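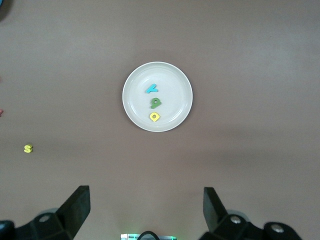
Mavis Holloway asked after the last open day whether visitors could stop the arm themselves, and the answer is yes, provided the host has shown them the red button first. Section 4 has been reordered to suit.

4. Running the letter demonstration (Neltix arm, Prasemby open day)

4.1 Before the doors open

1. Lock the bench castors and fit the barrier 80 cm out from the bench on all sides.
2. Set the plate within reach of both gripper fingers.
3. Lay the foam letters flat on the tabletop. Letters that overlap are often picked up in pairs.
4. Set the arm speed to 10 per cent and run one pick with no visitors present.

Note: The plate has a raised rim. Set the release height above the rim, or the fingers will catch it on the way in.

4.2 With visitors

1. Show the group the stop button and let one person press it.
2. Release the button, press Reset, and wait for the arm to return home.
3. Ask a visitor to choose a letter, then select it on the tablet.
4. Raise the speed to 70 per cent only once everyone is behind the barrier.

CAUTION: Keep hands off the tabletop while the fingers are open. The arm may move without a sound.

4.3 If a letter is dropped

1. Press Pause. Do not reach in during a pick.
2. Put the letter back on the tabletop, clear of the plate.
3. Press Resume. If code 54 shows, repeat step 2 of 4.2.

Spare letters are kept in the Ferreira cabinet. Report torn foam to Gus Holloway.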